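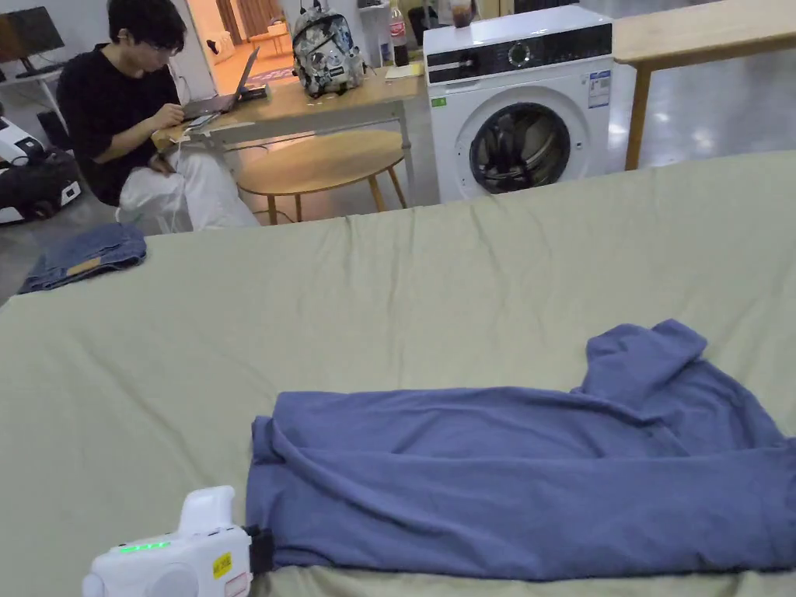 Shigeru Honda asks whether a person with one spare room and no lathe should even start on this, and whether the hand-held gripper has to be finished before the arm. Yes to the first, if you can live with the project sitting next to your laundry for a winter. Yes to the second as well. The remaining questions are grouped below in the order people usually hit them.

GENERAL

What is the Isden build?

Isden is a home-built clothes folding setup. It has two parts: a gripper you hold in your hand and use to fold clothes yourself, and an arm that later carries the same jaw. The plans are free. You buy or print the parts.

Do I need a workshop?

No. Most of the assembly is screws, crimps and a small amount of soldering. A shared workshop helps for cutting the base plate and for drilling the arm mount. Ours is in the Fanberg building and open to members on weekday evenings. If you use another shop, bring the drawing on paper, at full scale.

How much does it cost?

The gripper alone came to 356 dollars in parts on the last order. The full build, arm included, came to 2,473 dollars. Neither figure includes a computer, shipping or the parts you break.

How long does it take?

The gripper takes two weekends if the prints are already done. The arm takes much longer, and wiring is the slow part. I started mine in February and rewired it twice.

THE GRIPPER

Why build the hand-held one first?

The arm learns from folds made by hand. Jaw width, grip force and pad material all need to be settled before you record anything you plan to keep. If you change the jaw later, the old recordings are of limited use.

Which jaw pads should I use?

Use the soft black pads on the parts list. Hard pads slide off sweatshirt cuffs. Very sticky pads will not let go of thin knits, and the sleeve follows the jaw back when you try to release it.

How hard should it grip?

Start at the lowest setting that will drag a sweatshirt sleeve straight across a sheet without slipping. Write that number down. Denim needs more, and you will want a second profile for it. Do not use the denim profile on T-shirts.

Can I use the Rüegg motor I already have?

The older Rüegg motor fits the housing but needs the longer screws and a spacer. The spacer file is in the same folder as the housing. Print it solid.

The jaw closes but does not open all the way. What is wrong?

Check the cable where it leaves the housing. If it is pinched under the lid, the jaw stops short of fully open. Take the lid off, move the cable into its slot and close it again. If that changes nothing, run the zeroing step with the jaw held open by hand.

RECORDING FOLDS

What surface should I fold on?

A bed or a large table. A bed gives more room and the garment stays where you put it, but the sheet moves with the garment if it is loose. Tuck it in or pin it at the corners. Pick a sheet in a different color from the clothes you are folding. Changing sheets now and then is good for the recordings.

Do I have to smooth the sheet?

No. Some creases are fine and you should leave them in for part of the set. The arm will have to work on creased sheets too.

Which clothes should I start with?

One long-sleeved top. Do the sleeves first, one at a time, and leave the body fold for later. Pants are easier to fold but teach you less about the jaw. Add jeans once the tops are going well.

How many recordings do I need?

I had 800 before sleeve folding was worth testing on the arm. You can do 50 in an evening without getting sloppy. After that, stop. Tired folds are bad folds, and you will spend the next evening deleting them.

Does the room have to be cleared out?

No. Keep the floor clear where you walk and keep cables off it. People can go on working nearby.

THE ARM

Can I use the Dollomow base?

Yes, with the adapter plate. The Dollomow base is heavier than it needs to be, which is useful, as the arm does not tip at full reach. Bolt the plate on with all four bolts before you put the arm on it.

Is it safe around children and pets?

Treat it as a power tool. Fit the stop switch before the first powered test, put it where you can reach it from the bed side, and unplug the supply when you leave the room. The gripper on its own can still pinch a finger.

Can it take clothes out of the washer?

Not with these plans. Two members are working on a longer wrist for that. There are no drawings to share yet.

Where do I send corrections?

Leave them in the notebook at the Fanberg bench or use the form on the contact page. Give the drawing number and the revision letter.

Last updated Sunday, May 31, 2026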